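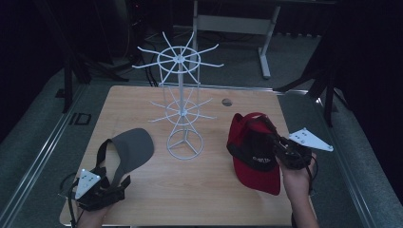

How do you store baseball caps so they keep their shape?

Hang them by the strap or the back edge on a stand with enough room between the arms, or stack them loosely on a shelf with the brims all facing the same way. The crown should never carry weight, and the brim should not be pressed against a wall or the side of a box.

Most caps lose their shape in storage. They get pushed into a drawer, sat on in the car, or piled on one coat hook until the bottom one is folded in half. A wire cap rack deals with most of this and takes up very little floor or table space.

Choosing a rack

The usual kind is a spinning stand with a ring base, a central pole and two tiers of arms. Shops use them on the counter, and they work just as well on a chest of drawers or in a hallway. Check these points before you buy:

The base should be wide for the height. A narrow base tips over as soon as one side is fuller than the other.

The arms should be smooth at the ends. Run a finger over each tip. A rough end will pull threads out of the lining, and a small file or a dab of clear nail varnish will sort it out.

The coating should be whole. Bare wire rusts in a damp hall and rust marks do not come out of pale fabric. White wire shows dirt, but it also shows chips, so you can touch them up early.

We have used a Girholm stand in the hallway for several years and a smaller one from Olitz on a table in the spare room. The Girholm turns more easily. The Olitz needed its centre pole tightened twice in the first month and has been fine after that.

Setting it up

Stand the rack on a flat surface, well back from the edge. Give it a spin before you load it. The brims reach out a good deal further than the wire does, so leave space behind as well, or every cap will knock the wall on the way round.

Load the lower tier first. Put one cap on, then the next on the opposite side, and carry on in pairs. Once the lower tier is full, do the same above. When you take caps off, take them from the top first.

Heavy caps, such as wool or lined winter ones, go on the bottom. Visors are light and can go anywhere, but they tend to swing round on their straps. Hang a visor with the strap closed on its middle setting and the brim pointing down.

Caps with an adjustable strap can be hung from the gap at the back. Closed-back caps have no gap, so rest the inside of the back edge on the arm, with the front facing outwards. Do not force the end of the arm through an eyelet. It stretches the stitching and the eyelet will not go back.

One cap to an arm is best. Two will fit if both are thin cotton. With 3 the lowest one gets creased and you can't see what you have.

Holding and handling

Pick a cap up by the brim or the strap. Pinching the front panel at the top puts a dent in it, and on a stiff-fronted cap the dent stays. If it has already happened, hold the panel over the steam from a kettle for a few seconds, keeping your fingers clear, then push it out from inside and leave the cap over an upturned bowl until the morning.

Embroidered fronts collect dust between the stitches. Use a dry, soft toothbrush and work along the thread. Sticky tape lifts fluff from plain fabric but can raise loops on embroidery.

Before you put caps away

Wipe the sweatband with a damp cloth and a drop of washing-up liquid, then wipe again with clean water. Let the cap dry fully in the open air. Keep reds and other strong colours away from pale caps until they are dry, as a damp red brim can leave a mark on whatever it touches.

If the rack is by a window, turn it a little every week or so, otherwise one side fades. Dark crowns go brown before you notice.

Small rooms

Sabina Lukáč wrote in to say that she keeps her rack inside the wardrobe, on the floor under the shirts, where the longer coats don't reach. She has 14 caps on it and puts the winter ones at the back in June. Measure the height first, as many two-tier racks are too tall for this.

For a bigger collection a rack is not the answer. Kazimír Trnka has more than 100 caps and keeps them in shallow boxes, crowns nested one inside the next with a sheet of tissue between, a label on the end of each box. The rack is only for the ones he wears.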